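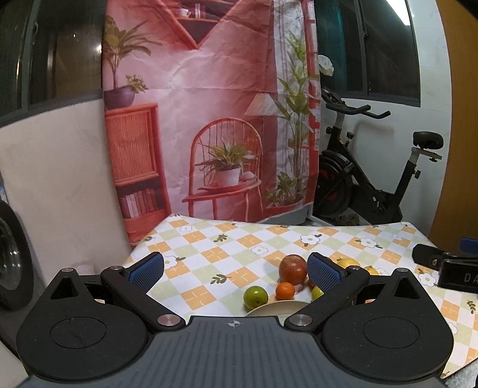 Checkered tablecloth. Photo: Memarora Communications Office

Memarora Communications Office
5 Nov 2019

1/ The Office has today published its decision on mobile number transfers between the three licensed networks, Isden, Bajwa and Trela. The main points are set out in this thread. The full text is on our website under Decisions, Mobile.

2/ The decision covers personal and small business lines, prepaid and contract. It does not cover landline numbers, toll-free numbers or data-only SIM cards. Landline transfers will be reviewed separately.

3/ Background. Customers in Memarora have had the right to keep their number when they change networks for several years. The rules left it to each network to set its own process, and the three processes have grown apart.

4/ At present, a customer leaving Isden must ask for a transfer code by phone. Bajwa issues the code by text message. Trela requires a signed form, which may be handed in at a store or sent by mail.

5/ Our review looked at 3000 transfer requests drawn from the records of all three networks. Of the requests that failed at the first attempt, 27 percent failed for a reason the customer could not have known about in advance.

6/ The most common of these was a mismatch between the name on the account and the name on the request. Middle initials, old married names and business trading names all led to refusals. In many cases the account number alone would have been enough to identify the line.

7/ The second was an unpaid final bill that had not yet been issued. The Office does not consider that a bill the customer has not received is a fair ground for refusal.

8/ What changes. From May, all three networks must issue a transfer code by text message, on request, at any hour. The customer will send one word to a short number. The same word and the same short number will be used on every network.

9/ The code will be valid for 13 days. Networks had asked for a shorter period. Consumer groups had asked for a longer one. Responses on both sides are summarized in section 4 of the decision.

10/ A network may refuse a transfer only if the line has been reported stolen, if the number is under a court order, or if the code has expired. The refusal must state which of these applies and must be sent by text message on the same day.

11/ Money owed on the old account remains owed. The old network may bill for it in the usual way. It may not hold the number while it does so.

12/ Handset payments. Customers who are still paying for a phone may transfer their number. The payment plan continues with the old network until it is settled. Networks must show the remaining balance in the same message as the transfer code.

13/ Retention calls. Once a customer has asked for a code, the old network may send one message with a counteroffer. It may not call the customer about the transfer unless the customer asks for a call. This was the point on which we received the most comments from the public - we thank all those who wrote in.

14/ Service during the transfer. The old SIM must go on working until the new one is active. Where a line is left without service for more than one working day, the new network must credit the account. It may then recover the credit from the old network if the fault was on that side.

15/ Isden has told us that its billing system will need to be changed before it can meet the new rules on prepaid lines. We have agreed to a later date for those lines only. Isden contract customers are covered from May, along with everyone else.

16/ Bajwa and Trela have both confirmed that they can meet the May date in full. Trela will stop using the paper form on that date. Forms already received will be processed under the current rules.

17/ Resellers that use one of the three networks are bound by the same rules. The host network is responsible for making sure that its resellers can issue codes. There are no exceptions for small resellers, but they may ask the host to handle requests for them.

18/ Reporting. Each network must send us its transfer figures every quarter, including refusals and the reasons given. We will publish them by network. If fewer than 80 percent of requests are completed by the end of the next working day, we will ask the network for a written plan.

19/ Until the new rules take effect, the current process applies. Customers who want to switch now should contact their present network for a code or form, and should not cancel the old line first. A canceled line may mean that the number is lost.

20/ Complaints about a refused or delayed transfer should go to the network in the first instance. If no answer is received, or the answer is not satisfactory, the complaint may be sent to the Office through the online form. Please include the refusal message, if there was one.

21/ We are not able to look into individual accounts through social media. Please do not post your phone number or account number in reply to this thread.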